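**Ticket: recipe pages losing their fractions after the import**
Status: open, then closed, then open again (sorry)
Site: Skurkholm Kitchen
Opened: 24 Jun 2021

Hi all! I'm going to write this up as I go, the way I did with the mailing list mess in December, so forgive the rambling. I'd rather have too much in the ticket than be guessing at what I changed.

**What's wrong**

We moved the recipe archive off the old Granik install and onto Trarkier this week. 3,466 recipes went across. The import said it finished with no errors, the front page loaded, the search box worked, and I went and made a sandwich feeling pretty good about myself.

Then I opened the barley soup and it wanted "Â½ cup" of cream. The rye flatbread wanted "Â¾ teaspoon" of salt. The lamb stew had a little black diamond with a question mark in it where the dash should be, and one of the older fish dishes was asking for "1 cup" of something that I know for a fact is one and a half, because I've made it more times than I'd like to admit. That last one scares me the most. Garbage characters are ugly but at least a reader can tell something broke. A fraction that's just gone looks like a perfectly normal recipe!

**Setup, for whoever picks this up**

- Old side: Granik, with its own database, last updated long before I took over
- New side: Trarkier, hosted plan, default settings except the theme
- Theme: Steinarsdóttir (the two-column one, with the sticky ingredient list)
- Import method: Granik's "export everything" button, then Trarkier's bulk importer

**First things I tried**

Cleared the page cache. No change. Cleared my browser cache, tried a private window, tried my phone on cell data. Same garbage everywhere, so it isn't just me.

Swapped the theme to the plain default for a few minutes. I'd half hoped this was a font problem, like maybe Steinarsdóttir ships with a font that has no fractions in it. Nope! The default theme showed exactly the same junk. And if I type a fresh ½ into a brand new test recipe, it saves fine and displays fine in both themes. So the new site can handle these characters. It's only the imported stuff that's messed up.

Funny side note, the theme's own name shows up correctly in the footer, accent and all. I stared at that "ó" for a good long while before it sank in that it meant the pages are being served as UTF-8 like they should be.

**Looking at the export file**

I opened the export in a text editor that lets you pick the encoding (the little menu at the bottom right, which I have ignored for my entire life). Opened as UTF-8, most of the fractions look right. Opened as Windows-1252, I get the "Â½" version, exactly what's on the site. So the importer is reading a UTF-8 file as if it were Windows-1252 and then carefully saving the wrong thing forever. Okay! That's a regular, boring, fixable problem.
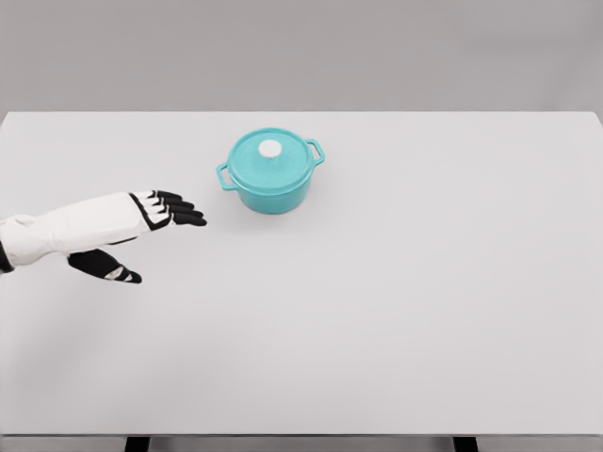
But I said *most* of the fractions. When I scroll down to the older recipes in that same UTF-8 view, there are black diamonds all over the place. So the file itself is mixed. My guess is that at some point Granik got upgraded and started storing new recipes one way while leaving the old ones the way they were, and the export button just pours it all into one bucket. The browser was papering over it on the old site, or Granik was converting on the fly, I can't tell which.

That also means there's no single setting that fixes everything. Import as UTF-8 and the new recipes are good while the old ones break. Import as Windows-1252 and it's the other way around, and the missing one-half in the fish recipe still isn't explained.

**The importer setting**

There *is* an encoding setting in Trarkier, by the way. It's under Import, then Advanced, then a collapsed box labeled "Source format," and it says "Auto-detect." From what I can see, auto-detect looks at the start of the file and makes up its mind from there. Our file starts with a pile of settings and category names in plain English letters, so there was nothing in there for it to go on. I set it to UTF-8 by hand and ran a small import of 75 recipes into the staging copy, a mix of old and new.

Result: the newer ones came in clean. ½, ¾, degree signs, curly quotes, all lovely. Older ones had diamonds. Exactly as predicted, and I did a small fist pump anyway.

I closed the ticket here, which was dumb. Ignore that.

**Reopened: splitting the file**

New plan was to split the export in 2, old recipes in one file and newer ones in the other, and import each with its own setting. Each recipe in the export has a "schema" line near the top, and the ones with diamonds all say schema 1. The clean ones say schema 2. I wish I'd noticed that yesterday.

I wrote a little script to sort the recipes by that line. Two warnings if you ever rerun it. It has to treat the file as raw bytes, and the first time I let it open the file as text, which quietly swapped every bad character for a diamond on the way through and made the damage permanent in the output. (Just in the output! The original export is safe, and I've now made it read-only so I can't hurt it.) Also, the header block needs to be copied into both halves or Trarkier rejects the second file with "unknown category," which took me a long time to work out because the category was right there on my screen.

Then I wiped staging and imported both halves. Schema 2 file as UTF-8, schema 1 file as Windows-1252. Barley soup: good. Flatbread: good. Lamb stew has its dash back.

**The missing half**

The fish recipe still said "1 cup." Grrr. So I looked at the raw text, and in the old export it's written as "1&frac12; cup," the HTML way of spelling out a fraction. Trarkier has a "strip unknown markup" checkbox, on by default, and apparently it thinks that's unknown markup. Unchecked it, imported the schema 1 file again, and there's my one and a half cups.

Turning that box off does let some other old stuff through. A few recipes now have stray center tags and one has a blinking heading, which I kind of love, but I'll clean those up by hand. I'll take ugly over wrong amounts any day.

**Where things stand**

Staging is good as far as I can tell. I haven't touched live yet, except to put up a notice at the top of the site asking people to double check amounts against the printed cards until we're done. Please leave that notice up.

Still on my list:

- Rerun the full import on live, both halves, with "strip unknown markup" off in both
- Search live afterward for "Â" and for the black diamond and make sure both come back empty
- Compare every ingredient line on live against the raw export, since the vanished fractions won't show up in a search for funny characters
- Check reader comments too. They come over in a separate file and I haven't even opened it
- Ask Trarkier support whether the importer could show a preview before it commits. I sent them the small test file and the two settings I changed

One question for anybody who knows the old install better than I do: were the photo captions stored with the recipes or off by themselves? I can't find them in either half of the export, and on staging the captions are coming up blank on everything from schema 1. Could be a separate ticket. I'll open one if I don't find them by the time the live import is done.

Leaving this open.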